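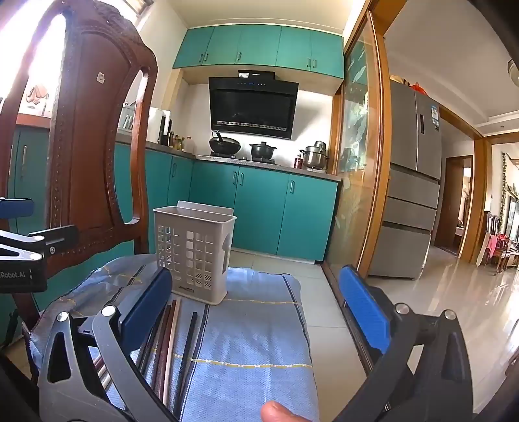 Astholm – Inspeção de segurança para tarefas domésticas automatizadas
Ficha 97: arrumar pauzinhos no suporte
Local: cozinha de ensaio, Plandbridge
Preenchida em: dezembro, antes do almoço

Respostas possíveis: Conforme / Não conforme / Não aplicável. Os comentários são do inspetor e o fabricante pode responder por escrito, coisa que tem feito com gosto.

1. ÁREA DE TRABALHO

1.1 Passagem livre entre a posição do operador e a saída
Conforme.

1.2 Piso sem obstáculos nem líquidos
Conforme. Ladrilho brilhante, do género que mostra cada migalha. Repetir a verificação depois de cada ensaio com água.

1.3 Superfície de apoio estável
Conforme, com reserva. O pano enruga quando a pinça o arrasta. Uma pessoa alisa-o com a mão sem interromper a conversa. O Nieto precisa de uma rotina própria, que ainda não foi escrita.

1.4 Fogão desligado
Conforme. O wok e a panela com tampa podem ficar, desde que fora do alcance do braço. O manual pede 60 cm.

2. OBJETOS

2.1 Sem lâminas nem vidro na zona de recolha
Conforme. Só pauzinhos e um suporte de plástico branco.

2.2 Objetos com cores distinguíveis do fundo
Conforme. Há castanhos, bordô, creme e pretos sobre um pano azul-claro. Se a máquina falhar, terá de arranjar outra desculpa.

2.3 Suporte fixo à superfície
Não conforme. Está de pé, sem fixação. Tombou 2 vezes na manhã de ensaios, ambas com grande dignidade.

3. PINÇA

3.1 Pontas limpas e bem assentes
Conforme.

3.2 Força limitada ao valor da ficha técnica
Conforme. Nenhum pauzinho partido.

3.3 Dedos do operador afastados das articulações
Não conforme até haver marca no punho. O polegar fica perto dos braços articulados – recomenda-se uma faixa pintada e alguma vontade de a respeitar.

3.4 Paragem de emergência testada
Conforme. Foi a função mais rápida do dia.

4. DESEMPENHO

4.1 Pauzinhos recolhidos sem queda
89 em 97 tentativas. Aceitável para o relatório, menos para quem tem de apanhar os outros.

4.2 Emparelhamento por cor
Não aplicável. O fabricante considera-o uma função futura. Em minha casa também.

4.3 Dispensa supervisão humana
Não conforme.

PARECER
Autorizado em modo assistido, com operador presente. Corrigir 2.3 e 3.3 antes do envio para Jaltthorpe. A rotina do pano fica pendente para a próxima ficha, que trata de talheres.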